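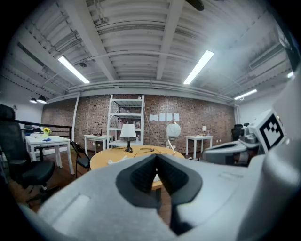

Bergþóra Vídalín objects that I have the order wrong. The machine's hands were good enough years ago, she wrote after my last column, and what is missing is a machine that knows when a chore is over. She would put the hardware people on leave for a year and let everyone else catch up. I agree with half of that, and the half I disagree with is the reason for this essay.

Columns > Automation > Household and light shop work

Search this section Enter keyword Go

2025-07-23

The question put to me most often is whether machines can do chores yet. The word "yet" assumes one line with a finish on it. In practice there are at least two lines. One is whether a machine can perform the motions of a chore under conditions chosen by the people who built it. The other is whether a person who owns the machine can stop thinking about the chore. Progress on the first has been fast. Progress on the second has been slow, and most public argument about home robots comes from quoting a result on the first as if it were a result on the second.

Take a lamp on a table. Someone wants the table cleared and wiped. The lamp has a slender base, a fabric or paper shade that dents under a thumb, and a cord that crosses the surface and goes to an outlet. A person moves the lamp without planning. One hand takes the stem, the other gathers the slack, the lamp goes to a chair or is held up while the cloth goes under it. The cord is lifted, wiped beneath and let down again. The whole operation takes a few seconds and is never mentioned afterward.

For a two-jaw gripper the same operation is four or five separate problems. The stem is an easy grasp, and a padded V-shaped jaw will center a round rod very well. The shade must be left alone. The cord changes shape when touched, may be under the base, and sets a limit on how far the lamp can travel that cannot be read from the lamp. If the machine lifts the lamp and the cord comes tight, it needs to feel the load change and stop, and it needs some idea of what to do next. Putting the lamp back is an acceptable answer. Pulling harder is the usual one.

Vídalín's argument is that the grasp in this example is solved and the rest is judgment. My reply is that judgment depends on what the hand reports. A jaw that returns only its opening width cannot tell a cord from the edge of a cloth. People who say the hands are finished generally mean that the hands can close on things. A hand also has to be a measuring instrument, and most of the ones I have handled are poor instruments. Foam padding makes a grasp forgiving and makes the signal worse at the same time. That trade is a hardware matter, and a year's leave would not settle it.

The method in fashion is to have people do the chore themselves, holding a gripper in each hand, and to train a model on the recordings. I think it is a good method. It is cheap, it can be carried into any room with a table in it, and it captures the small two-handed habits that nobody writing code by hand would have thought to include. The person gathering the cord with the left gripper while lifting with the right is teaching something of real value.

It also has a bias that I seldom see discussed. A person with a gripper in each hand is still a person. They know before they begin that the cord is attached to the wall. They approach the lamp from the side that leaves slack. The recording contains the approach and omits the knowledge behind it. A model trained on many such recordings learns to approach lamps from a certain side, and does well until it meets one where the outlet is on the other side. The failure then looks like clumsiness, and the usual remedy is more recordings.

More recordings do help. I reviewed a set of trials last November at Gurotport, where the shop runs a kitting line for small plumbing parts and wanted to know if a two-arm cell could take over the bench. The task was to take fittings from open bins, place them in a tray, lay a coiled hose on top and close the lid. The cell ran 1808 trays during the review period. It failed on 121 of them. By the standard of a research paper this is an excellent figure. By the standard of the bench it meant that a worker had to stay within reach all shift, and a worker who must stay within reach may as well pack trays.

The failures were instructive. Bins and fittings accounted for few of them. Most were hoses. A coiled hose is a cord with opinions: it springs, it overhangs the tray, and the lid will not close on it. The cell would press the lid, find resistance, and press again. It had been shown a great many hoses that fit and a small number that did not, because the people who made the demonstrations were good at coiling hose.

Colleen Charbonneau ran the bench and had a more useful measure than mine. She tracked how many times per shift somebody had to get up. On the manual bench the number was 3, all of them for restocking. With the cell it was higher on every shift she logged, and the reasons varied, so that the person getting up could not prepare for them. She recommended against buying. I thought at the time that she was too severe. I have since come around to her measure and would like to see it used for the home.

Applied to the home, it gives blunt results. A dishwasher scores well. You load it, you leave, and you are called back once, at a time of your choosing. A robot vacuum scores well in a plain room and badly in a room with office chairs, folding chairs and lamp stands, where it must be rescued from legs and cables. The owner then starts to prepare the room before each run. Preparing the room is a chore. Whether the total has gone down is an empirical matter and differs by household, but the sales literature never subtracts it.

General-purpose arms score worst of all so far. The Brindo unit that I had on loan for 3 weeks could fold a hand towel, set out cups and move bottles from a counter to a shelf. It could do each of these in my kitchen, on my counter, with my bottles, after a short period of correction. I count that as a considerable achievement, and five years ago I would have bet against it. It also asked for me constantly. A bottle stood too close to its neighbor. A label had turned. The shelf was full, and the unit stood holding a jar of paprika until I came and took it.

The paprika jar is Vídalín's point, and I concede it. No improvement in the jaw would have helped. The machine had no notion that a full shelf is a reason to use another shelf, or to put the jar back down and report. A child of six does this. Knowing that a chore has ended, or cannot be ended as specified, is a separate competence from doing it, and it receives a small share of the effort. Demonstration data rarely contains it. The person recording stops when the bottles are on the shelf, then resets and starts again. Very few sessions are recorded of someone deciding to give up.

So I would change what gets recorded before I sent anyone home. Record the outlet on the wrong side. Record the shelf with no room left. Record a person lifting a lamp, finding the cord tight, and setting it down. These sessions are dull to collect and they lower the headline success rate, since the correct result of some of them is that the task stays undone. Ullow has started to publish a second figure next to its completion rate, the share of impossible tasks that its system declines. The first time I saw that figure it was embarrassing, and I thought better of the company for printing it.

On the shop floor the outlook is easier, for the plain reason that a shop can change the work. Bergeron makes wire shelving and had the same hose problem with its cable ties. It bought ties that ship flat. The robot did not improve and the getting-up count dropped anyway. A great deal of successful automation has this character, and I see nothing shameful in it. Dishwashers do not wash dishes the way people do either, and we bought plates that survive them.

Houses resist this treatment. People will buy a different plate. They will be slower to buy a different lamp, get rid of the vase, or run every cord through the floor. A lived-in room gets its arrangement from many small decisions, few of them made with a gripper in mind, and it changes weekly. A machine sold for such a room has to accept the room. That is where I part with the optimists who point to factories and predict the same curve at home with a delay of a few years.

My answer to the question, then, is a qualified no, with the qualification getting larger. Machines can do pieces of many chores and can do them in ordinary rooms, which was not true when I began writing this column. They can do a few whole chores where the objects are rigid and the end state is plain. They cannot yet be left with a table, a lamp and a cord, and I would not pay for one until its maker tells me how many times I will have to get up.

Vídalín has asked for space to respond and will have it in the next issue. She tells me she intends to defend the jar.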